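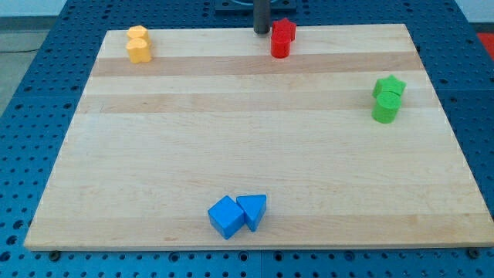

By Halima Minja | Parndale bench guide, section 4 | Last edited 24/10/2020

Setting up the board and blocks

I've set this bench up more times than I care to admit, and the board is the part people rush. Please don't! Give it ten minutes at the start and you'll save yourself an afternoon of re-teaching positions.

Before you start, put the arm in its park pose and press the stop button. You'll be leaning right over the table, and I want the arm dead while you do it.

1. Wipe the blue tabletop and run a finger over the holes you're going to use. Grit under the board makes it rock, and a rocking board ruins your heights.

2. Lay the maple board down with the long strips running left to right. Ours has a couple of darker stripes, and I keep those toward the back so I can tell at a glance if someone has spun it around.

3. Start the front fasteners by hand, one near each front corner. Get them all moving before you tighten any of them (I go back and forth between left and right, a bit at a time).

Caution: snug is enough. If you lean on the wrench you'll bow the wood, and then you'll be back here reading step 1.

4. Set out the blocks in pairs by color: yellow at the back left, red at the back center, green over on the right, blue at the front. Leave the big middle area clear, as that's where the arm does its sorting.

5. Check the shapes while you're at it. The red pair is a star and a cylinder, and so is the green pair. Blue is a cube and a triangular prism, with the prism tucked up against the right side of the cube. It's fine if the cube sits at an angle.

6. Step back, release the stop, and load program 873 from the Nulon menu. Run it at the slow setting. The rod should come down at the far edge of the board, next to the red pair, and wait there for you.

7. Look at the tip from the side. If it's touching wood, stop and redo the height. If it's hovering, press Accept and you're done with the board.

Note: error 1676 at step 6 nearly always means the board is in the wrong row of holes. Move it one row and try again before you call anybody. I once spent most of a morning swapping cables over that one.

Yanling Zheng likes to recheck the height after every 700 cycles. I do it whenever the board has been off the table, plus once every March when we service the arm. Either habit is fine, just write it in the log.

Next section: teaching the pick points.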